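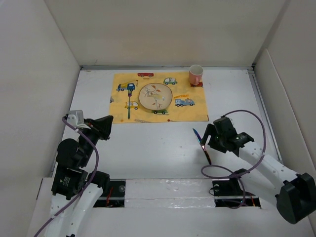
Keltby's second grant period has been a happy one, and I'm writing this with more orders on the wall than I had hoped for when we first spoke. When you funded us, I was sewing baby quilts and bibs at home in the evenings and selling them to friends of friends. Now we are a proper small workshop with a door of our own, regular customers, and a line of children's table goods that I didn't even plan to make! Parents kept asking for something cheerful to go under a plate, and they all wanted vehicles: a yellow placemat with a red bus, a green car and a fire truck with a ladder is just the kind of thing they mean. So the table line has grown from a side idea into the part of the business I talk about most.

Sales first, as you asked. We filled 37 orders in this period, against 15 in the one before. Most were from families, but five came from shops, and two of those shops have ordered again. The biggest single order was for a preschool that wanted bibs and mats for its lunch tables, 32 sets, all with name labels. We had never sewn that many of one thing. I cut everything on the first weekend, found out that my binding was short, and drove across town to get more before the store closed. The sets went out on the agreed day and the director has already written to ask about smocks.

Training is the part I'm proudest of. The grant was meant to help me bring other women into the work, and there are now five of us at the machines. Three had sewn before, mostly hems and school costumes. Two had never threaded a machine. I teach on Tuesday mornings, and the others pick up what I miss – they are much better than I am at explaining tension, for one thing. Everyone is paid by the hour, including the training hours, and I want to keep it that way. One of the two beginners now does all our corners. I would put her corners next to mine any day, and hers would win.

The equipment money went on the Flutach machine, a second cutting table and better lighting. The Flutach is the heavy one and it goes through quilted layers without complaint. It did need a new belt early on, and we lost most of a week to that. I've since put a spare belt in the drawer and added a small repairs line to the budget. The old home machine is still here and still in use for labels.

We also moved our stock list into Gridance. I put this off for too long, and the first month was messy, with fabric entered twice and one whole shelf of flannel left out. It's in good order now. I can tell a customer on the phone what we have, and I've stopped buying blue thread we already own.

Two things are behind plan. The website is up but the ordering page isn't finished, so people still send messages and I answer them at night. And the Phùng range, the embroidered pieces I named for my grandmother's family, has only reached the sample stage. The embroidery takes longer than I priced for. I'd like to do it well and charge what it costs, so I have moved its launch to October and will start with the bibs alone.

For the next period I'm asking to move what is left of the travel money into wages. We did one fair in place of the two I had planned, and the extra hours would let our two newest sewers stay on through the holiday orders. If that is fine with you, please let me know and I'll send a revised budget sheet. You're also very welcome to visit on any Tuesday – come early, as the table is covered in fabric by ten.

Oanh Vi
Keltby
9/21/25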